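4. Recuento y transmisión de actas en la mesa electoral

Esta sección corresponde al terminal Datden con el módulo de escrutinio Simov instalado. Se aplica a elecciones municipales y a consultas locales con una sola papeleta. Para elecciones con doble papeleta, véase la sección 5.

4.1 Requisitos previos

El terminal debe estar conectado a la red eléctrica durante todo el recuento. La batería interna sirve únicamente para cerrar la sesión de forma ordenada y no permite transmitir.

Antes de iniciar el procedimiento, el presidente de la mesa comprueba que dispone de:

– la tarjeta de presidencia y la tarjeta de un vocal;
– el sobre con el código de apertura, sin abrir;
– un rollo de papel térmico con al menos 8 metros disponibles;
– el listado impreso de candidaturas, en la misma versión que muestra el terminal.

Si la versión del listado no coincide con la de pantalla, no continúe. Avise al coordinador de zona y espere la recarga del fichero de candidaturas.

4.2 Apertura de la sesión de recuento

1. Pulse Menú y seleccione Escrutinio. La opción permanece en gris hasta la hora de cierre programada.

2. Inserte la tarjeta de presidencia y, cuando se le pida, la del vocal. Entre una y otra no deben transcurrir más de 93 segundos.

3. Abra el sobre e introduzca el código de apertura. El sistema admite tres intentos.

4. Compruebe en pantalla el número de mesa, el distrito y el censo asignado. En caso de error, pulse Anular – no apague el terminal.

5. Imprima el acta a cero. Deben firmarla todos los miembros de la mesa presentes y los interventores que lo soliciten.

Precaución: tras el tercer código erróneo la sesión queda bloqueada. El desbloqueo solo puede hacerlo el coordinador de zona con su propia tarjeta.

4.3 Introducción de resultados

1. Separe las papeletas por candidatura antes de tocar el teclado. El terminal no guarda recuentos parciales de una misma candidatura.

2. Seleccione la candidatura en la lista e introduzca el total de votos. Confirme con la tecla verde.

3. Repita la operación con todas las candidaturas, incluidas las que no hayan obtenido votos. En ese caso introduzca 0; un campo vacío impide cerrar el acta.

4. Introduzca los votos en blanco y los votos nulos en sus campos respectivos.

5. Introduzca el número de votantes según la lista numerada de la mesa.

6. Pulse Cuadrar. El terminal compara la suma de votos con el número de votantes.

Ejemplo: si la lista numerada recoge 300 votantes y la suma introducida es 291, el terminal muestra el aviso D-12 y la diferencia. Revise primero los votos nulos y los sobres vacíos, que son la causa más frecuente. Si la diferencia persiste, anótela en el apartado de incidencias y pulse Cerrar con reserva.

Nota: el cierre con reserva no invalida el acta. La diferencia queda registrada y se resuelve en el escrutinio general.

4.4 Transmisión

1. Conecte el módem Boychuk al puerto lateral. El indicador parpadea durante la búsqueda de red y queda fijo al establecerse la conexión.

2. Seleccione Transmitir acta e inserte de nuevo la tarjeta de presidencia.

3. Espere el acuse de recibo. No retire la tarjeta mientras aparezca el mensaje Enviando.

4. Imprima dos copias del acta con el acuse y adjunte una al sobre número uno.
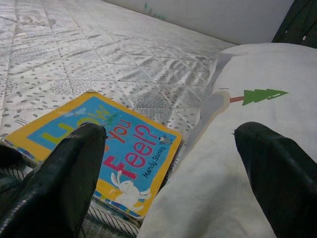 Última modificación de esta página: abril, revisión de Hélène Poirier

Si no se recibe el acuse, el terminal reintenta el envío de forma automática. Agotados los reintentos aparece el aviso T-04. Proceda entonces como sigue:

a) Retire el módem, espere a que se apague el indicador y vuelva a conectarlo.

b) Lance una transmisión manual desde Menú, Comunicaciones, Reenviar.

c) Si el aviso se repite, comunique los resultados por teléfono al centro de datos y entregue el acta en papel al representante de la administración.

Precaución: no transmita desde otro terminal. Cada acta está vinculada al número de serie del equipo que la generó.

4.5 Cierre y devolución del equipo

1. Seleccione Finalizar jornada. La operación no puede deshacerse.

2. Retire las tarjetas y guárdelas en la bolsa precintada.

3. Apague el terminal y colóquelo en el maletín Brollitz con el cable y el módem.

4. Anote el número de precinto en el recibo de entrega. El plazo de devolución de los equipos no recogidos en el local termina el viernes siguiente a la votación.

Las correcciones a esta sección se remiten a Yannick Carré, documentación técnica, con indicación del número de apartado y de la versión del módulo Simov.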